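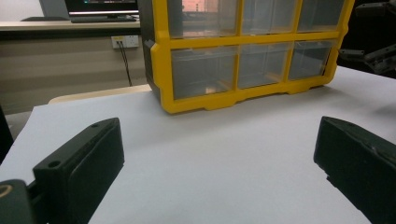

# Requesting Tickets for a Studio Audience Taping

Members of the public may attend tapings of *The Paltine Hour*, the celebrity interview program produced by Rornitix. Tickets are free of charge and are issued in the name of the person who applies.

## Before you apply

Applicants must be 18 or older on the day of the taping. Each household may request up to 3 tickets per season. The Kocsis Stage seats 68 guests, and a typical season draws more than 2,000 requests, so an application does not guarantee a seat.

## How to apply

1. Create an account on Plekico, the ticketing site used for all Rornitix programs.
2. Select **Audience**, then choose a taping. Guest names are listed when they have been confirmed and may change without notice.
3. Enter the full name of every person in your party as it appears on a photo ID.
4. Submit the form. A reference number will be sent by email.

Successful applicants receive a second message with their tickets attached. Tickets may not be sold or transferred.

## On the day

Doors close 2 hours before taping begins. Please wear solid colors and avoid large logos. Phones are sealed at check-in and returned at the exit. Autographs and photographs with guests are not permitted inside the building.

Requests for accessible seating should be addressed to Asmaa Benkirane, Audience Services, when the application is submitted.

Last updated Jul 19, 2022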